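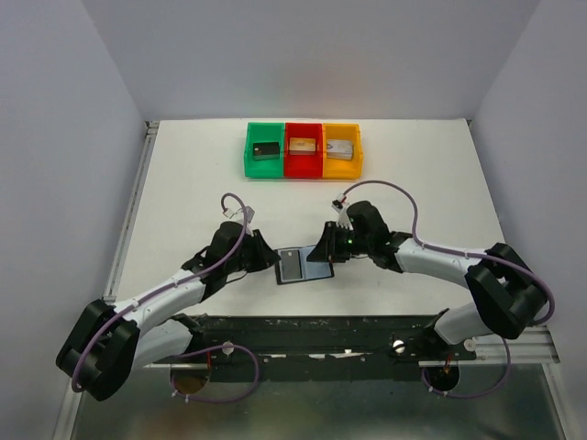 Second Wedding, Same Aunt
Review posted 10 March 2025

Sequels to family comedies usually get made for one reason, and I went into this one expecting to find it. Jaidee was a small film that did well in January two years ago, mostly by word of mouth, and it had an ending. The couple married, the restaurant stayed open, the aunt stopped shouting. Jaidee Again starts by undoing all three inside ten minutes.

Mareike Pfeiffer is back as director, though she shares the writing credit this time, and I think it shows. The first film let people talk over each other at dinner. In the new one everybody waits politely for the joke. There's a running gag about a lost suitcase that gets five scenes, and I laughed at the second.

Then there is the trip. The family flies out to Pradham for a cousin's engagement party, and for 40 minutes the film becomes a tourism reel with arguments in it. Boats, a market, a hill with a view, another boat. The posters make a big deal of the location shoot. I'd have traded the whole thing for one more night in the restaurant kitchen, where the leads are still very good together. A late quarrel over who forgot to pay the gas bill is the best thing here, and it was plainly shot on a set.

The supporting cast gets less to do than before. The brother, who was half the fun last time, spends most of the running time on the phone. The new mother-in-law is played as a villain until the script needs her to be nice, and then she is nice.

I saw it at the Nanside, in the big room with 618 seats, on a night with plenty of them free. The people who came did laugh, more than I did, and a woman behind me cried at the airport. So it works on somebody. The distributor, Grirnlow, says it opened on 900 screens. I'd wait and see how many are left in three weeks before believing the talk of a third one.

The songs are fine. The title number from the first film comes back twice, slower each time.

If you loved the original you'll go anyway and you'll probably have an okay evening. If you haven't seen it, rent that one first. It runs shorter and costs less than a ticket to this.

Two stars out of five, one of them for the gas bill.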